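Privwood Ice Rink — Preseason Walkthrough Checklist, With My Comments
Filled out by Girish Pathak. Second reader: Vandana Vishwakarma
April 18, 2023

Okay, same deal as last time. The item, then OK / FIX / WATCH, then me rambling. Vandana has read it all and her notes are in where she disagreed with me (twice, and she was right on one of them). If you coach or run a team out of our rink, please read at least the bench and locker room parts!

1. Dasher boards — FIX
I walked the whole loop with my glove off and my hand flat on the kick plate. Most of it is nice and smooth. The stretch by the visitors' penalty box has a screw head standing proud, and I snagged my sleeve on it. Not a big job, but I want it done before the spring league kids are out there. Also one cap rail joint behind the north net rocks when you lean on it.

2. Glass and supports — OK
Pushed on every pane. No rattles, no chips along the bottom edge. Somebody put stickers on the pane by the scorer's table again. They aren't hurting anything, but please stop, they take forever to scrape.

3. Protective netting — WATCH
No holes that I could find from the stands. The south end sags more than I'd like, and I'm going to look at the clips from the lift when we have it in November. Vandana would mark this one FIX. We talked it over and left it at WATCH with her objection written down, so here it is, written down.

4. Goal frames and pegs — OK
Both nets sit square and come off the pegs the way they should when you hit them from the side. I tried it with my shoulder (twice, because the first one was kind of fun). Padding inside the base is all there. The Skisterska net has a frayed corner in the mesh, so I tied it off with lacing and it'll hold.

5. Bench doors — FIX
The home door latch sticks. You have to lift and shove, and a tired twelve-year-old coming off a long shift is not going to lift and shove. The visitors' door is fine. Both doors swing in toward the bench, good. Rubber flooring on the home side is curling at the step, so watch your blades until it gets glued down.

6. Power strips and cords — WATCH
I checked the scorer's table, the skate room and the office. No cords running across a walkway this time, which made my whole morning. One strip in the skate room had another strip plugged into it. I unplugged it. Please don't plug it back in. The sharpener gets its own wall outlet and nothing shares with it, not even the radio.

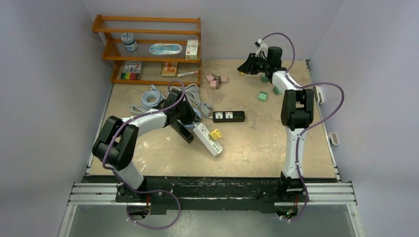 Power strip on a tabletop, with two robot arms.

While I was on the subject I went through the extension cords in the closet and threw out the one with tape on it. If it was yours, sorry, but tape isn't a repair. Nishad Electric can make us up a proper one and I've already left them a message.

7. First aid and AED — OK
The AED light is green and the pads are in date. The first aid box was low on the big gauze and completely out of instant cold packs (every team takes them, no team brings them back). I restocked from the order that came in, which ran us $249 with shipping. Sign the sheet when you use something. A scribble is fine.

8. Locker rooms — FIX
Room 2 has a loose bench bracket. I put a cone on it. Leave the cone on it! The drain in the showers is slow but it does go down. Hooks are solid. Now the part that isn't hardware: the sheet saying who to call if an adult is making a player uncomfortable was missing from two of the doors. It's back up on both, with the current phone numbers, and I'd like every coach to read it out loud at the first practice. Vandana wants it added to the parent packet too, and I'm with her completely.

9. Exits and stands — OK
All doors open from the inside with one push. The stick rack had crept in front of the east exit and I moved it back. Handrails are tight. The light over the top row is out — bulb's ordered.

10. Resurfacer bay — OK
Gate closes, horn works, vent fan runs. The Plorkedell gas monitor passed its self-test. Battery on it reads 70 percent, so I'll swap it at the next walkthrough.

Open items go to Vandana, who's got the work order book. The latch and the screw head are first in line. If you spot something I walked right past, leave a note in my box by the skate counter.

— Girish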